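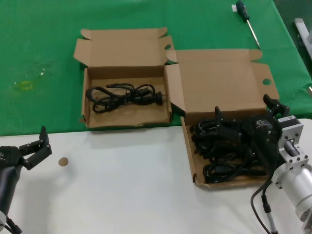 Issue 18, page 15

Rules for Robot Arms That Sort Cables
Text: Thảo Lại. Checked by: Mỹ Dương.

A robot arm does what its program tells it to do. It does not know that a finger is soft or that a plug can crack. For that reason, people who work with robot arms write rules. Some rules are for the people. Others are built into the program and the machine. A written rule that everyone in a workplace follows is called a procedure. A rule that many workplaces have agreed on is called a standard.

The job in these pages is a small one: two open cardboard boxes, black power cables, and a robot with two arms. In the picture at the top of the page, one cable lies in the left box and a pile of them fills most of the right box. The right gripper has its fingers on either side of a bundle of cords.

Rule 1. Know the work area
The space an arm can reach is called its work envelope. It is usually larger than the space the arm needs for a job. People stay out of the whole envelope while the arm has power, unless the machine and the job have been checked for working close to people. In many workshops the envelope is marked with tape or a fence. At the Duvmont training shop it is a yellow line on the floor, and visitors stand behind it.

The person in charge also checks what is on the table before the start. Each tool should be where the plan says it is. In the next picture a screwdriver lies on the green cloth beside the opened box. If a tool is on the table, its place goes on the plan, and the arm's path is set to keep clear of it.
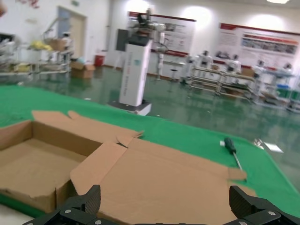

Rule 2. Slow first, then normal speed
A new program is run slowly the first time. A person watches with one hand near the stop button. The button is red, it is large, and it must work at every moment, even if the program has frozen. After a stop, the arm may not start again by itself. A person has to look at the table, clear the problem and then reset the machine.

Rule 3. Limit the grip
A gripper can be set to squeeze hard or gently. Cable needs a low setting, as the plastic skin around the wire can be damaged by too much force – and the damage may not be easy to see. Tangled cables need extra care. When one loop is lifted, other loops can come with it. If the pull gets stronger than the limit, the arm should stop and let a person look.

In the next picture the left arm's gripper is open and empty, and the right one is above the cables in the fuller box. With two arms there is one more thing to plan: their paths must not cross at the same moment.
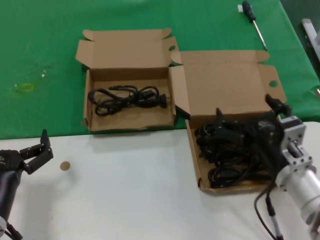 Rule 4. Keep a record
Each run gets a line in the log: the date, the program number, who was watching, and anything that went wrong. One line from the Duvmont log reads:

19/11/2018, program 858, watched by M. Dương, one stop, cable caught on box flap, reset by hand.

A log lets people find a fault that comes back again and again. It is filled in on good days too.

Rule 5. Hold the box by a firm part
A box can slide when something is pulled out of it. A gripper may hold a wall of the box, as the right gripper does in the last picture. The setting should be low enough that the cardboard does not fold.
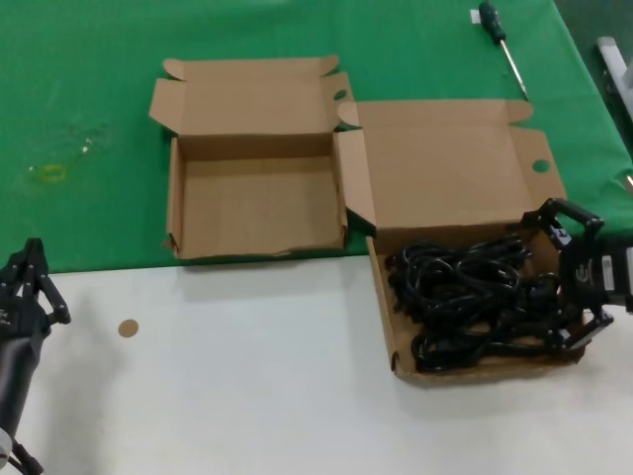 Who is allowed to press the stop button?
Anyone. A person who sees something wrong presses it first and explains afterward.

Words to know
Gripper: the part at the end of an arm that holds things.
Procedure: written steps that everyone in a workplace follows.
Reset: to make a stopped machine ready to start again.
Work envelope: all the space an arm can reach.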